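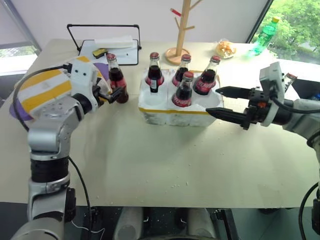
Two Arms, One Soda Habit

The shop build at Esholm, in pictures. It has taken up the bench since May and most of my patience since shortly after that.

The left arm gets the bottle by the neck and shoulder. Caps stay on during practice. The cola is full because an empty bottle forgives a bad grip, and I wanted to suffer properly.

Right arm, fingers open, waiting its turn. The black fingers are the second set. Wulan Gunawan drew them up after the first pair closed with all the tenderness of a car door.

The carrier is styrofoam, with yellow tape along the front. It sheds. We have vacuumed up the crumbs and they have come back, and we have stopped discussing it.

Cables still hang where they like. A sleeve is on the list, under "fix wrist offset" and above "learn to solder neatly."

Parts so far: 114 line items, two of them ordered twice. The control code is called Perkcombe and takes up to 30 seconds to start, so bring something to read.

Last updated April 6, 2018.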